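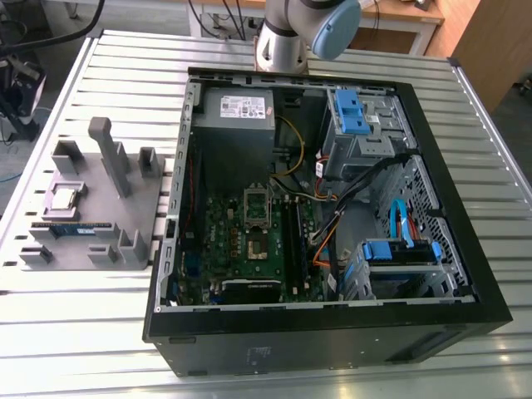 Ata da reunião ordinária do Círculo de Política Externa Després
7 de agosto de 2018, sala de leitura, início às 18h

**Presenças:** Kedir Chala (presidência), Inês Vilhena, Otávio Sardinha, Graça Lemos, Rui Pestana (relator).
**Falta justificada:** Matilde Corvo.

## 1. Ata anterior

Aprovada com uma correção pedida por Graça Lemos: no ponto 3, onde se lê "acordo de defesa", deve ler-se "acordo de consultas".

## 2. Parecer sobre a Convenção de Dreltby

Inês Vilhena apresentou a segunda versão do parecer. A convenção foi assinada em 1860 e regula a passagem de navios de guerra pelo canal de Dreltby. As duas margens interpretam de forma diferente o artigo sobre aviso prévio: uma exige notificação escrita, a outra aceita comunicação por rádio no próprio dia.

Otávio Sardinha considerou que o texto dá demasiado espaço à história da negociação e pouco à prática recente. Propôs cortar o segundo capítulo para metade. Inês Vilhena aceitou reduzir, mas quer manter a correspondência entre as duas chancelarias, que só existe em arquivo e ainda não foi traduzida.

Kedir Chala perguntou se o parecer deve recomendar uma revisão do tratado ou apenas uma declaração interpretativa conjunta. Discutiu-se longamente. Rui Pestana lembrou que uma revisão obriga a ratificação parlamentar dos dois lados e que o governo de Jorkar não tem maioria para isso antes de janeiro.

**Deliberação:** o parecer recomenda a declaração interpretativa. Quatro votos a favor, um contra (Otávio Sardinha, que fará declaração de voto por escrito). Limite do texto final: 40 páginas, anexos à parte.

## 3. Colóquio sobre alianças regionais

Graça Lemos deu conta dos contactos. Estão confirmados dois oradores para o painel da manhã. Falta resposta do terceiro, antigo adido em Jorkar, que pediu para conhecer primeiro a lista de participantes.

O painel da tarde trata de garantias de segurança a Estados pequenos. Ficou em aberto se a sessão é pública. Otávio Sardinha prefere que seja reservada, para que os diplomatas no ativo possam falar sem citação. Volta à próxima reunião.

O orçamento para deslocações é de 800 euros. Despesas acima desse valor carecem de aprovação prévia da presidência.

## 4. Boletim Flokomance

O próximo número do boletim sai com o dossiê sobre sanções. Foram recebidos 10 artigos, dos quais três precisam de revisão de língua. Rui Pestana pediu que as notas de rodapé sigam o modelo do número anterior. O editorial fica a cargo de Kedir Chala.

## 5. Tarefas

- Inês Vilhena: versão final do parecer.
- Graça Lemos: insistir com o terceiro orador e enviar-lhe a lista.
- Otávio Sardinha: declaração de voto.
- Rui Pestana: revisão dos três artigos e envio desta ata a Matilde Corvo.

A reunião terminou às 20h15. A data da próxima será comunicada por correio eletrónico.

O relator, Rui Pestana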